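3. The build, and the room we did it in

So, the hand-held gripper. We call it Drunis, and it came together over one October in the shared workshop at Foladden, mostly in the evenings. 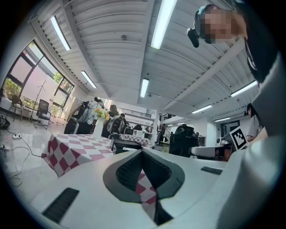
Figure 3. View from the hand-held gripper in the shared room, with a printed marker card standing on the white table at right.

I wanted a tool you could just pick up and walk around with, so the body stayed simple (a white shell, two fingers, black rubber pads where my hands kept wanting them). The V-shaped recess in the middle took the longest. Thulani Van Wyk drew it three times, and the third one had the textured black mesh lining you can see in Figure 3. I liked it right away! Total weight came to 305 grams, and the parts cost us $166, not counting the two fingers I cracked while learning to sand them.

The wide view bends everything – look at the ceiling beams – and that gave us trouble early on. Straight edges near the border were no use for lining anything up, so we printed square black-and-white markers on card and stood them on the tables. Karabo Matlala wrote the script that finds them, and it ran over 1,515 stills from our first round. It missed the marker in 181 of those, mostly when the tool was swinging fast.

We didn't tidy the room or send anyone away. People sat, stood and walked through while we worked, and the flowers and checkered tablecloths stayed where they were. I'd do it the same way again, though I would tape down the cables first (I tripped twice). Section 4 gets into the finger shape, and why the second version is softer on the inside – that one was a fun week.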